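Keswood Builders Forum > Extensions and Structural > Floors

Joist depth lost at new stair opening, 1920s house

Posted by lavwood_owner

We are renovating a two-story house in Baltenmont and moving the stair from the center of the plan to the party wall. The existing floor is 2 x 8 joists at 16 inch centers, running front to back. The new opening is parallel to the joists and cuts three of them. Our drawings show a doubled header at each end of the opening and doubled trimmers down the sides.

The plumber has since notched the top of one of the trimmers to get a supply line across. The notch is 2 inches deep and sits near the middle of the span. The contractor says the second ply makes up for it. The second ply is not in yet. Is a notch in that position acceptable if the trimmer is doubled, or does the member have to come out? The ceiling below is still open, so access is good from both sides.

Posted by Saliba Drafting
Member, 338 posts

It should not stay as it is. Notches in the middle third of a joist span are not permitted under most residential codes, and a trimmer carries more than an ordinary joist because it picks up the header reactions. A 2 x 8 measures 7 1/4 inches deep, so a 2 inch notch leaves 5 1/4 inches. Bending strength goes with the square of the depth, which puts the remaining section at a little over half of what you started with, before any allowance for the stress at the corner of the cut.

Adding one sound ply beside a notched ply does not give you a doubled trimmer. Treat the notched ply as contributing nothing at that point. You then have one good 2 x 8 where the drawing calls for two.
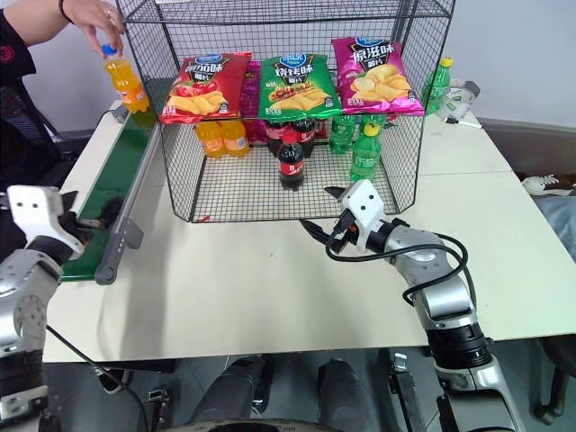

Two sound plies either side of the damaged one will normally satisfy an inspector, provided both run full length and bear on the wall plates at each end. Short patches over the notch need an engineer's detail. Before you commit, check that nothing will foul the outer face over its whole run. Pipe clips, junction boxes and old hangers are the usual problem. The gray bracket on the side rail of the conveyor is the same kind of obstruction: a small part fixed to a long straight member, and a second member cannot be laid flat against it until it is moved. Reroute the supply line first, then offer up the new ply dry and mark the header hanger positions from it.

Ask for the header hangers to be resized as well. A three-ply trimmer changes the header length by one ply thickness.

Posted by tuesday_framer

just sister it. done loads of these, never had one come back. construction adhesive and structural screws

Posted by oldplaster

Sistering is fine but see the post above about full length bearing. Screws should be staggered top and bottom to the manufacturer's schedule, and the adhesive is extra, it does not replace them. Also get the inspector to look before the ceiling is closed. Ours charged 200 for a repeat visit – the drywall had to come down first.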